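Keep the ugly demos

The case for a messier training set, from somebody who has spent too long cleaning them

By Jeanine De Haan
24 Jul 2025

I have deleted a lot of good work this year. I did it with a keyboard shortcut, usually with a sandwich in the other hand, and I was pleased with myself every time, the way you're pleased after clearing out a closet. I want to argue that I was wrong, and that a lot of people who collect demonstrations for robot learning are wrong in the same way, and I'd like to do it before the next round of cleaning starts at our shop and I get tempted again.

The shop is Wovholm, in Grutberg, upstairs from a place that fixes accordions. We collect teleoperated demonstrations in simulation. Somebody sits down with a leader arm, moves it with their hand, and a simulated arm on the screen follows. We record the whole thing, and later a network gets trained to do what the hand did. The task that has eaten my spring and now my summer is called Corirby, and it's the old fairground game: a ring goes around a wire, and you move the ring along the wire without letting the two touch. If you played it as a kid you remember the buzzer. Ours doesn't buzz, it just adds a contact to the log, but people flinch anyway. 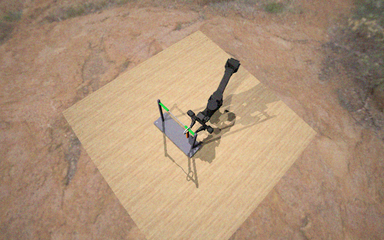 A rule for throwing away demonstrations always sounds reasonable when you write it down. Ours said: drop any episode with a contact, drop any episode where the operator stops for longer than two seconds, drop any episode that takes more than twice the median time. Fine! Who wants a robot that dithers? But think about where people dither. They dither in the spots where the job is hard, like when the gripper is all the way down by one post, right over that green end piece, with a little orange-red handle to deal with and a thin black upright just beside it. Out in the middle of the bar you've got room. Down at the end you've got the post to worry about, and your wrist is at a funny angle, and you slow down because any sane person would slow down. So the rule goes looking for bad operators and comes back with an armful of episodes from the one part of the task we most needed help with.

I didn't notice this on my own. Touran Ebrahimi, who does our evaluations, sent me a chart one morning with no message attached. It showed where the trained policy was failing, by position along the wire, and next to it was where our rejected episodes had their long pauses. You could have laid one over the other. I stared at it for a while and then went and bought a coffee I didn't need.

We had started with 2,115 episodes. I'd rather not say how many were left after my cleaning, partly out of embarrassment and partly because the number isn't the point. What was left looked beautiful. You could play any of them in a meeting and people would nod. Smooth start, smooth travel, smooth finish, ring nicely centered the whole way. And the policy that came out of it was smooth too, right up to the moment it drifted a hair too low, at which point it had no idea what to do, having never seen anybody be a hair too low. It would just carry on, very smoothly, into the wire.

People in the field have known about this for ages. If you only show the learner perfect driving, it never sees what you do when you're halfway into the ditch. There are proper methods for it, where you let the policy run and have a person correct it, and I'm in favor of them. But they cost a second round of everybody's time, and my complaint is that we already had corrections. We had hundreds of little ones, made by people who drifted a bit, noticed, stopped, thought about it and eased back. Then I came along and threw them out for stopping.

Now, the other side, and I'll try to be fair to it, because I held it until recently. Arūnas Venckus still does, and he's better at this than I am. His argument is that pauses are poison. A pause is a stretch of frames where the arm sees something and does nothing, and if the learner gets enough of those it concludes that the right response to a ring near a post is to do nothing, forever. He's watched policies freeze in exactly this way and so have I. It's a miserable thing to watch! The arm goes up to the hard part and simply parks there like a dog that won't go into the vet's.

He's right about the freezing. Where I part ways with him is on the remedy. If a demonstration has four seconds of a person sitting still in it, you can trim the sitting still. It's a few lines of code. You keep the drift, you keep the recovery, and you cut the thinking in between, which the network couldn't have learned from anyway. Throwing out the entire episode to get rid of a pause is like throwing out a whole letter because somebody sneezed while writing it. Arūnas says that trimming makes the arm jump in time and that a model that looks at a few past frames will notice. It might. We're trying it and I'll let you know, but I'd take a slightly jumpy recovery over none at all.

And contacts? Contacts are harder, I admit. We did have episodes where the operator scraped along for ages and didn't seem to care, and I don't want those, or at least I don't want them sitting in the pile unlabeled. But a brush followed by a clean recovery is a gift. My current feeling is that you mark it, you keep it, and you let the person doing the training decide what to do with the bit before the brush. The collector's job is to write down what happened. I had somehow promoted myself to editor.

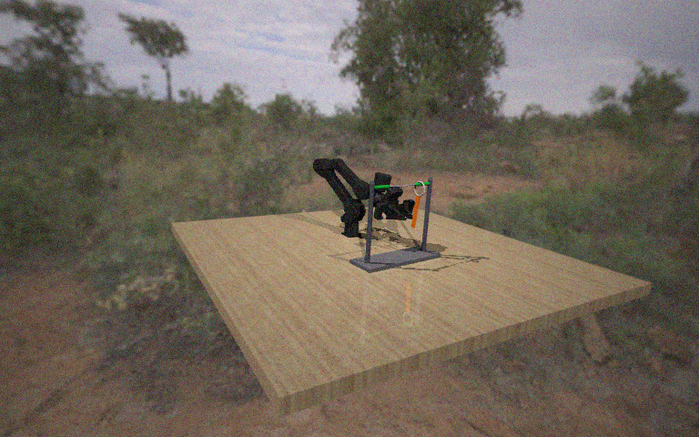

Corirby in simulation, with the ring up near the right-hand green sleeve.

I also think we pick our operators badly, and the cleaning rules make it worse. When your filter rewards fast, silky episodes, you end up relying on the one or two people who produce them. At our place that was Tullio Amato, who has the steadiest hands I've ever seen and could probably do the wire with his eyes closed. For a stretch most of the surviving data was Tullio. Tullio from the left, Tullio from the right, Tullio before lunch and after. He has a habit of coming at the handle with the wrist turned a particular way, and the policy picked it up, of course it did, and then it fell apart whenever the fixture was placed so that Tullio's way didn't fit.

So for two weeks we brought in other people. Wilma Leemans, who normally does our invoices, sat in on a slow afternoon and turned out fourteen episodes that I would have rejected, every one, under the old rules. She came in from the wrong side. She let the handle swing and waited for it. At one point she backed the whole arm off, took another look from a different camera view, and tried again from higher up. I'd been sitting next to her thinking oh dear, and by the end of the session I was thinking that she'd covered more ground in an afternoon than I'd seen in a month. All those wide-open parts of the table that our experts never drifted over, she drifted over.

Which brings me to the thing I find hardest to get across to the people paying for data. (Our customer on Corirby is Van Wijk, and they've been patient, so I'm not grumbling at them in particular.) Buyers ask for a success rate. It's the first line in every contract. And once there's a success rate in the contract, everybody in the chain, from the operator up to me, has a reason to make the awkward episodes go away. The operator bails out and restarts when it feels off. The reviewer hits delete. I tidy up whatever's left. By the time the folder gets shipped it's very nearly all successes and it's been squeezed down to a narrow little strip of what the arm might run into.

I'd like to see contracts ask for something else. Ask how many different starting poses there were. Ask how many people. Ask for the recoveries by name, and pay extra for them, because they're tiring to make on purpose and a faked one looks fake (operators asked to "make a mistake here" make the same polite mistake every time). And ask for the rejected pile too. It costs next to nothing to store, and somebody on the other end may have a smarter use for it than you did. I know I'd feel better handing over a big folder marked "doubtful" than quietly emptying it.

I can hear the objection that simulation makes all this moot. If you want variety, move the fixture, swap the ground and the trees and the light, and generate as much as you please. We do some of that, and I like it, and it's a lot easier than carrying a table out into a field. But changing what's around the task doesn't change how the hand behaves. You can put the same wire in front of a different sky a thousand times and you'll still have Tullio's wrist in every one. The part that's expensive, and the part I think is worth paying for, is a person getting into a bit of trouble and getting out of it again.

We restored the deleted episodes last week, or most of them. Some of the early ones were gone for good, which is on me. Touran is rerunning the evaluations with pauses trimmed and contacts marked, and Arūnas has bet me a dinner that the policy freezes at the post anyway. If it does I'll pay up and write about it. In the meantime I've taken the keyboard shortcut off my machine, and Wilma is booked for another afternoon as soon as the quarter's invoices are out.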